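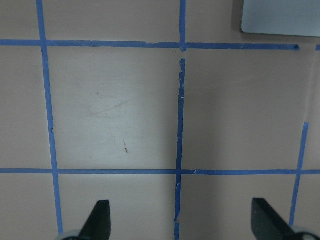 The Year I Learned to Love the Small-Town Board Game Night

I drove into Clanwood at six in the evening with a borrowed raincoat, a bag of salted peanuts and no idea what I'd signed up for. A friend had told me there was a game night in the back of the old feed store, that it had been going for 14 years, and that I should bring something to eat and leave my phone in the car. I did two of those things.

I grew up in a house where games came out when the power did. We had a checkers set with bottle caps standing in for the missing pieces and a deck of cards so soft you could fold it like a napkin. So I was picturing something like that, a few folks and a pot of coffee. Well! There were people at every table, kids under a couple of them, and a line for the chili.

The game everybody was waiting on is called Zidach, and you won't find it at the mall. It's played on squares, with buttons (coat buttons are best, I'm told, shirt buttons slide too much), and the rules fit on an index card that three different people offered me at once. You move, you block, you grumble. A round can take five minutes or most of the night, depending on how stubborn you are, and the folks in Clanwood are very stubborn.

I lost my first round to a girl of 11 who was eating a pickle the whole time. I lost my second to her grandmother. By my third I'd worked out that you never, ever open from the corner, and I felt pretty good about that until I lost again.

What got me was how homemade it all was. People make their own boards here — on cardboard, on bedsheets, on the lid of a chest freezer in one case — and they argue about the right size for a square the way my uncles argued about barbecue. One family plays on an old shower curtain that they roll up and carry around in a mailing tube.

I've been to the other kind of game night too. There's a café in the city called Alcaraz with more than 600 boxes on the wall, and a nice young person who comes over to explain things if you look lost. I like it fine. The soup is good and the chairs are better than anything in that feed store. But I've gone maybe four times and I couldn't tell you the name of a single person I played with.

In Clanwood I knew half the room by nine o'clock. I knew whose knee was bad and whose truck was for sale. Someone had already put me down for cornbread in September, when the folks from Zirnent come over the hill for the big match, and I hadn't said yes to anything.

I went back, of course. I've now got my own buttons, green ones off a coat I never liked, and I keep them in a mint tin in the glove box. My cornbread came out a little dry, but the pan went home empty. As for the girl with the pickle, she's beaten me every time since, and she's started giving me tips.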